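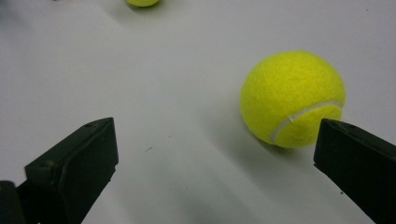

Two tennis balls on a pale tabletop

Sokari Ridge and Hollow Map, Folded Edition
Item 564
In stock

We carry a lot of trail maps at Siscombe and we don't love most of them. The Sokari is one we kept after a season of arguing over it.

The publisher calls it "the only map you'll ever need" for the Besum plateau. We doubt that. It covers the plateau, both coves and the creek bottoms as far as the Sultana road, and it stops there. If your hike goes past the road, buy the county sheet too.

What it does well is rock and plants on one side of one sheet. Sandstone caps, limestone benches and sinkholes are shaded by type, and 108 plant sites are marked with small green numbers. Look up the number on the back and you get the common name, the bloom month and the kind of ground it grows in. Rare orchids are left off on purpose, and we agree with that.

The cover says waterproof. Hashini Sarkar from our map desk carried hers through a wet May and would call it water resistant at the folds. The print held up. The creases went white.

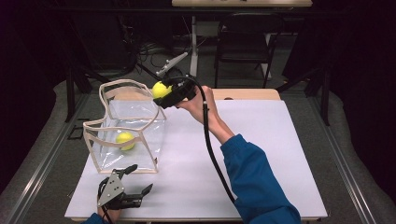
Tennis ball in a clear bag with beige binding

The trail times printed along the routes look like they were written by someone with long legs and no interest in flowers. Add half again if you plan to stop. The parking symbols are better, except at the north overlook, where the lot shown is now a gate.

Details
Plants listed: 108
Contour interval: 30 feet
Trail junctions numbered: 316
Compass grid: yes
Phone version: none, and we wouldn't count on a signal in the coves anyway

Who should skip it
Climbers, mostly. The cliff lines are drawn too loosely to be any use for finding a route. Cavers will be let down as well, as only the sinkholes are shown.

Returns
Unfolded maps can come back. Once it's been opened out, it's yours. Questions about coverage go to Tayla Hinds at the map desk, closed Monday.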